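July
By Jana Wendt

FLUSANO GETS ITS BIG SUMMER UPDATE (AND I GET MY EVENINGS BACK)

Hello from Kuhlmann, where the kettle has been on since seven this morning and the build has finally gone out the door. Flusano, our game about paddling a very small kayak down some very unreasonable rivers, has a free update out now on PC. It's called Dristley, after the new valley you'll be falling down, and it's the biggest thing we've added since launch.

I'm the lead designer, so I usually get told to keep these announcements short. Nobody's stopped me this time, so here we go.

Dristley adds 25 new runs, from a lazy drift past some cows to a gorge that our own testers have asked me to apologise for. I won't be doing that. It's a lovely gorge! There are two ways through it, and the one on the left looks much worse than it is (the one on the right is exactly as bad as it looks). Each run has its own weather as well, so a bend you had down perfectly at noon in sunshine can feel like a different bend with the rain coming in sideways.

The kayak itself handles differently too. A lot of you wrote to say that rolling back up after a capsize felt like pressing a button and waiting, and you were right. We've pulled the whole thing apart. You now roll with the stick, and the hips and the paddle have to agree with each other before you come up. It took me 55 tries to get a clean one on my first evening with it, and I helped design the thing, so please be kind to yourselves. If you liked the old way, it's still there under Assists and you don't lose any points for using it.

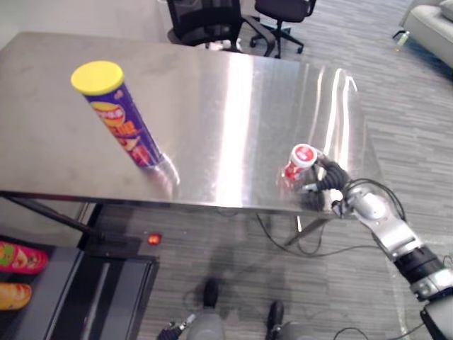
What else is in the update

Racing against friends, at last. Up to five of you can share a river, and yes, you can bump each other. We went back and forth on the bumping for weeks. I wanted it gentle, everyone else wanted it rude, and we've ended up somewhere near rude. You can switch it off in the lobby if you'd like to stay on speaking terms.

Ghost runs. Save your best time, send the code to somebody, and they'll have a see-through version of you to chase down the valley. The ghosts capsize wherever you capsized, which I find very comforting.

A proper practice pool. It's flat, it's indoors, the water is a nice municipal blue and there's no timer anywhere. I've spent more time in there than on the rivers, if I'm being truthful.

Better controller support. Flarby, the small team who did our sound, also turned out to be brilliant at rumble, so you'll feel the rocks under the hull before you see them. Headphones on for this one if you've got them.

Fixes. The otter no longer follows you into the pause menu. Helmets stay on. The waterfall at the end of Mill Run now counts as the finish line even if you go over it backwards, as several of you have been asking for with great patience.

How to get it

If you already own Flusano it'll download the next time you open the game, and your old saves and times will carry over. If you don't own it yet, the Dristley update is included when you buy the game, with nothing extra to pay. The console versions are being worked on and I'll write again when I've got something solid to tell you.

Press keys, screenshots and a short trailer are ready for anyone who'd like them. Write to the Kuhlmann press desk, which is me at the other end of the same table, and I'll get back to you once I've had some sleep. Tell me your best time on the gorge when you do!

Jana Wendt
Lead designer, Kuhlmann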